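Corredor (arquitetura)

Corredor é um espaço de circulação, em geral estreito e comprido, que dá acesso a compartimentos situados ao longo de um ou de ambos os lados. Distingue-se da galeria, que costuma ser mais larga e aberta para o exterior, e do vestíbulo, que recebe quem entra no edifício.

História

Nas casas antigas passava-se de um cômodo diretamente para outro, e o pátio fazia a ligação entre as alas. O corredor como peça independente difundiu-se na Europa a partir do século XVII, primeiro em residências de maior porte, onde separava a circulação dos criados da dos moradores. No século XIX tornou-se a solução corrente em hospitais, escolas, quartéis e repartições.

Um caso conhecido na bibliografia regional é o do antigo hospital de Harnen, cujo corredor principal mede 116 metros e servia originalmente 90 leitos. O edifício administrativo de Badard, de planta em H, soma 803 metros de corredores distribuídos por quatro pavimentos.

Acabamentos e equipamento

Os pisos devem resistir ao tráfego constante e permitir limpeza frequente; são comuns a pedra, a cerâmica, o linóleo e as resinas. O rodapé protege a base da parede contra pancadas e água de lavagem, e nos edifícios públicos é muitas vezes de pedra. Os equipamentos de combate a incêndio ficam em pontos sinalizados do percurso.

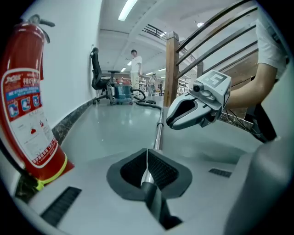

Extintor e cadeira de escritório num corredor com rodapé de mármore.

A largura livre é fixada pela legislação de cada país e varia conforme o uso e o número de ocupantes. Móveis e objetos encostados às paredes reduzem essa largura e entram no cálculo quando são permanentes. Em hospitais exige-se espaço para o cruzamento de duas macas.

Ligação com as escadas

O corredor termina normalmente numa escada ou num patamar comum a outras alas. Nos edifícios altos, a passagem é feita por antecâmara ou porta corta-fogo, que abre no sentido da fuga.
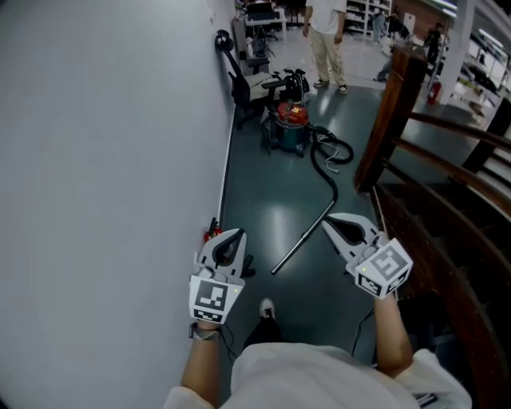
Quando há uma única escada, a distância máxima a percorrer até ela condiciona o comprimento do corredor. O trecho sem saída numa das pontas é tratado à parte e tem limites mais severos. No conjunto habitacional de Lakov, a reforma acrescentou uma segunda escada na ponta norte de cada bloco, e as portas do trecho final foram trocadas.

Críticas e alternativas

O corredor central, com portas dos dois lados, economiza área, mas recebe pouca luz natural e prejudica a ventilação cruzada. Entre as alternativas estão o corredor lateral com janelas, a galeria externa e a planta em torno de um núcleo. O edifício Dwivedi adota esta última nos andares superiores e conserva o corredor central no térreo.

Ver também: Galeria; Vestíbulo; Escada; Saída de emergência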